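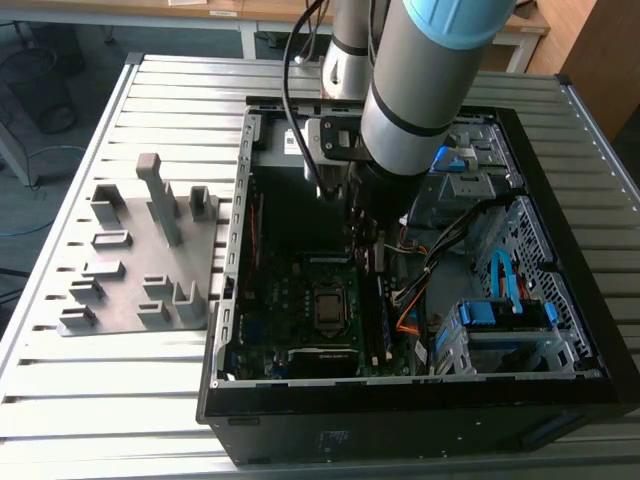
Eleni Matić replied that the ESD question comes before the speed question, and that she would not sign off on a cell like this until the gripper, the table and the chassis were all tied to the same ground point. Her full answer is further down. The original post follows.

Setting up a robot cell for opening and servicing desktop towers, what rules apply?
Posted by Plistarora

We refurbish office desktops, and this fall we moved part of the job to an arm. The tower lies on its side on the slatted aluminum table with the panel off. The printed plate to the left of it is our fixture for small parts. The arm does memory and drive cables. A person still does the opening, the cleaning and the final check.

Our shop lead wants written rules before we add a second table. What I have so far:

Power cord out before the tower goes on the table.
Arm stopped before anyone reaches into the case.
Speed limited to 400 mm per second over the table.
Nobody in the cell during automatic running.

I have read parts of the robot safety standard and I can't tell how much of it is meant for a small bench setup. Do we need a fence? Is a wrist strap enough for the person? Is a printed fixture OK next to open boards? We are in Drurnwood if local rules matter.

Answers

Eleni Matić

Start with a written risk assessment. The size of the arm doesn't get you out of that. ISO 10218 covers industrial robots and the cells they go into, and it expects you to assess the whole application: arm, gripper, part, table and the people near it. A low-force arm holding something sharp is still a hazard. Sheet metal edges in PC cases cut people all the time.

Fence or no fence comes out of the assessment. If people only come in to swap towers, a light curtain or a scanner wired to a proper safety input is usually easier to live with. "Arm stopped" in your list is too loose. Write down which kind of stop, who can reset it, and that the reset can't be reached from inside the cell. Lock out the power for maintenance.

On static: a wrist strap covers the person and does nothing for the gripper. Ordinary printed plastic can hold a charge, so either print the fixture in a static dissipative material or keep bare memory off it. Bare aluminum is conductive, which isn't the same as being grounded. Run a ground lead from the table and test it on a schedule. Ours is tested every 2 weeks and the reading goes in a log.

Also add a rule about the power supply. Unplugging it is right, but it can hold a charge inside for a while. The arm and the operator both leave the supply housing closed, always.

Your 400 mm per second may be fine for automatic running with people kept out. For teaching by hand with someone in the cell, the usual ceiling is 250, and it should be enforced by the controller's reduced speed mode.

sostivex_bench

We have 4 of these cells. No fence, never had a problem. Get a big red button and put it where you can reach it. The thing that will get you is cables. Check your dress pack every morning, a loop that hangs low will snag on a drive cage sooner or later. We swap our gripper pads at 3000 cycles whether they look bad or not.

Eleni Matić commented: Never having had a problem is not a risk assessment. Agree on the cables.

Ljubica Stojanović

Adding one thing on the paperwork. Whoever puts the cell together is treated as the integrator, even if that is you and you bought every part off the shelf. So the assessment, the stop tests and the operator training records are yours to keep. When we did ours at Tejada we kept it to one binder per cell, with a sheet on the front listing what the arm is allowed to touch. Any new gripper or new fixture means going back through the assessment and dating the change.

For local rules call your state's workplace safety office. They have a consultation service for small shops that is separate from inspections.

Plistarora commented: Thanks. I have ordered the ground leads and taken the teaching speed down to 250. Still looking at scanners. Will post the list again when it is done, probably November.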